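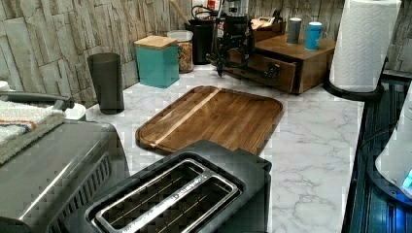

Marmalade season has crept up on me again, and I can't pretend I was ready for it. The greengrocer in Ellden had the first bitter oranges in, stacked by the door where you can't help but trip over them, and I came home with far more than I'd meant to (I always do, and I always say I won't). If you are new to this, please don't be put off by the people who make it sound like chemistry. You need oranges, sugar, a lemon or two, a big pan and an afternoon when you don't have to be anywhere. A good roomy wooden board with a groove running round the edge is a great help as well, as there is a surprising amount of juice in an orange and it will all head for your sleeves if you let it. Mine has a shallow groove and it copes very nicely, provided I stop and tip the juice into the pan now and then.
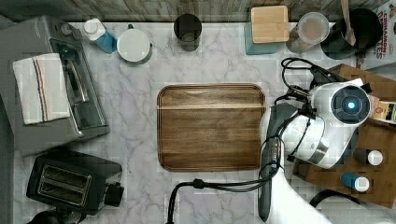 Page last changed: June, 9 am

Now, the peel. This is where friendships are tested! Half of the readers of this newsletter like it cut thick and chunky, and the other half want those fine little threads that hang in the jelly. I was brought up on thick, in a house where you more or less chewed your breakfast, but I've drifted over to the thin side as I've got older, and last winter I made a batch of each to keep everybody happy. The thin took me most of an evening to cut, with the radio on, and I enjoyed every minute of it apart from the last twenty-five.

Whichever you choose, soak the peel overnight in the water you'll be cooking it in, with the pips and pith tied up in a square of muslin. Next day, simmer it gently until you can squash a piece between finger and thumb. Please do be patient with this part. Once the sugar goes in the peel won't soften any further, and I have given away jars in the past that I would quite like to have back.

Several of you wrote after the last newsletter to ask about setting. I put a saucer in the freezer before I start, then drop a little marmalade on it, wait a minute and push it with my finger. If it wrinkles, it's done. If it runs, give it a few more minutes and try again, and take the pan off the heat while you're testing or it'll carry on without you. One reader over in Hedine swears by a thermometer and has never had a runny batch in almost 9 years, so I may have to give in and buy one.

Let it stand for a quarter of an hour before you pot it, and give it a stir, so that the peel doesn't all float up to the top of the jar. Clean, hot jars, lids on straight away, and labels on once they've cooled. I know you think you'll remember which is which. I have two jars at the back of the cupboard that could be marmalade or could be the apricot jam from Manninen, and I've become rather fond of not knowing.

The marmalade swap will be at Detlow hall as usual, from 2 until we run out of toast. Bring a jar and take a jar, and do put a note on yours if there's whisky or ginger in it. If you have spare empties with lids that fit, bring those along too and leave them on the table by the door.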